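Flornska (software)

Flornska is a software framework for planning and controlling robotic insertion tasks, in which a gripper must pick up a part and place it into an opening of matching shape. It combines a perception module, a task planner, a motion planner and a low-level controller in a single program, and is used mainly in teaching laboratories and small research groups. The framework is developed at the Vastby Institute and is distributed with a set of standard exercises known as the Paquette tasks.

Contents
1 Background
2 Architecture
2.1 Perception
2.2 Task planning
2.3 Motion planning
2.4 Control
3 The Paquette tasks
4 Recording and replay
5 Limitations
6 See also

Background

Work on Flornska began as an attempt to replace a collection of separate scripts that had been written for student projects at Vastby. Each script dealt with one stage of the work, such as finding a part in a camera image or closing the gripper, and passed its results to the next through a text file. Changes to one stage often broke another, and faults were difficult to trace.

The first version joined these stages through a shared description of the workspace, called the world table. Every part of the program reads from and writes to this table, which holds the position, orientation and shape class of each object, together with a measure of confidence. The world table remains the central feature of the framework. Later versions added a replay tool and a simple graphical editor, and moved the motion planner into a separate library named Stider, which can also be used alone.

Architecture

Perception

The perception module takes colour images from one or more fixed cameras. It first separates objects from the floor and walls of the workspace, then assigns each object a shape class from a list supplied by the user. The outline of a block is compared with stored outlines at a range of angles, and the best match is written to the world table.

Openings are handled in a different way from blocks. The board containing them is located as a single object, and the openings are then read from a board file that gives their shapes and positions relative to one corner. This method was chosen after early tests in which shadows inside deep openings were mistaken for dark blocks. A board file may be written by hand or produced by the calibration tool, which asks the operator to confirm each outline in turn.

Colour is used as a first guide only. Where the colour of a block is close to that of the floor, the module gives greater weight to edges, and the confidence value is lowered to reflect this. Users may set a threshold below which the planner will request a second image before acting.

Task planning

The task planner decides the order in which blocks are to be moved and the opening to which each should be taken. It treats the problem as one of assignment: every block in the world table is paired with an opening of the same class, and pairs are then sorted by an estimate of difficulty. By default the planner begins with blocks that stand clear of the walls and of one another.

A block may also be marked as needing to be turned before insertion. A long bar standing on its end, for example, can be gripped near the top and inserted upright, or laid down and gripped again, according to the opening it must enter. The planner represents these choices as a small graph and selects the route with the fewest changes of grip.

If a placement fails, the block is returned to the list with a higher difficulty value. After a fixed number of failures, which is three unless changed by the user, the block is set aside and the remaining work continues.

Motion planning

Stider, the motion planning library, produces a path for the arm from its present position to a chosen grasp, and from there to a point above the opening. The workspace is modelled as a box with an open top, so that the side walls and back wall are treated as solid. Blocks and boards are represented by simple solids slightly larger than the real objects.

The library samples up to 700 candidate paths for each movement and keeps the shortest that is free of collision. Grasps close to a wall are checked with the fingers fully open, a step that was added when it was found that the fingers could touch the wall as they spread, although the arm itself had room.

Control

The controller follows the planned path until the part is directly above its opening. It then changes to a compliant mode, in which the arm moves downwards slowly and gives way when it meets resistance. If the part does not enter at once, the controller carries out a search, moving the part in a widening spiral and making small turns about the vertical axis. The search ends when the part drops by a set distance or when a time limit of 48 seconds is reached.

Soft boards require separate settings. Foam gives way under pressure and can be mistaken for an opening by a controller that relies on downward movement alone. Flornska therefore compares the sideways force as well, on the principle that a part held within an opening meets resistance on all sides.

The Paquette tasks

The Paquette tasks are a series of 9 exercises supplied with the framework. They range from picking up a single upright bar to filling a complete board from blocks placed at random. Each exercise consists of a starting arrangement, a board file and a script that checks the result. The tasks on shape sorting use a foam board with openings of mixed form, among them a star, a hexagon, an oval and an arch, with blocks set out on the floor of a walled enclosure. The gripper starts open above the floor.

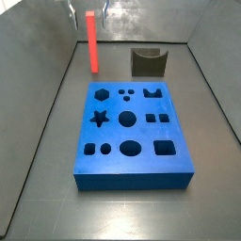
Recording and replay

Every run is stored as a log containing the camera images, the state of the world table, the chosen plan and the forces measured at the wrist. A log can be replayed without the robot, and the user may alter settings during replay to see how the planner would have acted. The control stage cannot be repeated in this way, as the forces depend on physical contact.

A collection of 1173 logs from the Paquette tasks is distributed with the framework for use in teaching. Each is labelled with the exercise, the order of placement and the outcome. Students are commonly asked to find the cause of a failed run from the log before they are given time on a robot.

Limitations

Flornska assumes that all blocks are rigid and that their shapes are known in advance. It cannot learn a new shape class during a run. Small round parts remain difficult for the perception module, which may confuse two that lie close together - a known fault that is recorded in the manual. The framework supports grippers with two parallel fingers; suction tools have been used with Stider alone, but are not supported by the task planner.

The use of a single fixed camera also restricts what can be observed. A tall block near the front of the workspace may hide a shorter one behind it, and the world table keeps the last known position of a hidden object until it is seen again or marked as lost.

See also

Stider (motion planning library)
Board file format
Compliant control
Shape matching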